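Furniture Finisher (Restoration), Tokley Workshop, Arnport
Reference 593
Closing date: January 4, 2025

Sarpong & Gillden restores and refinishes domestic and contract furniture. We are recruiting a finisher for the Tokley workshop to start in April. The post is permanent and full time, and reports to the finishing lead, Kenji Kowalczyk. 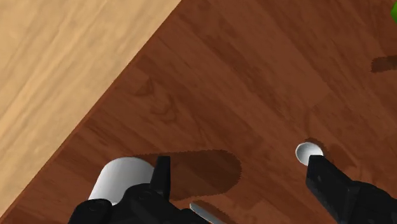
Most of the work is colour matching and surface preparation on tables, desks and sideboards. The finisher will mix stains, cut back old coatings, fill grain and apply oil, shellac or waterborne lacquer to specification. Applicants must be able to work at both ends of the colour range - a dark reddish-brown top against a pale honey-tan surface with broad, soft grain streaks is a fair indication of the spread - and keep each tone consistent across replacement parts. Sample boards are prepared and signed off before any stain goes on a customer's piece.

The spray booth takes panels up to 900 mm wide. Larger tops are finished by hand on the bench.

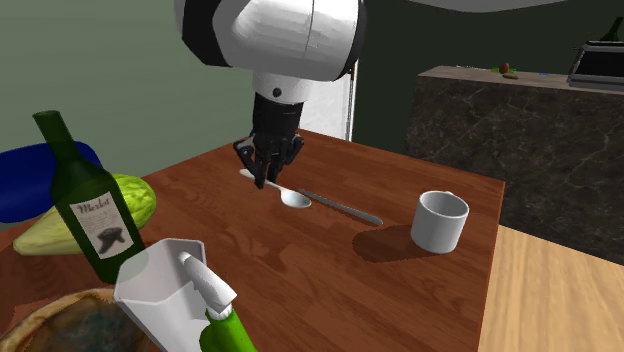

Essential: 2 years in a finishing or restoration shop; sound knowledge of stains and solvents; normal colour vision, which will be tested at interview.

Desirable: French polishing, veneer repair.

Send a CV and a short covering letter to the Arnport office, quoting the reference - applications without it will not be logged.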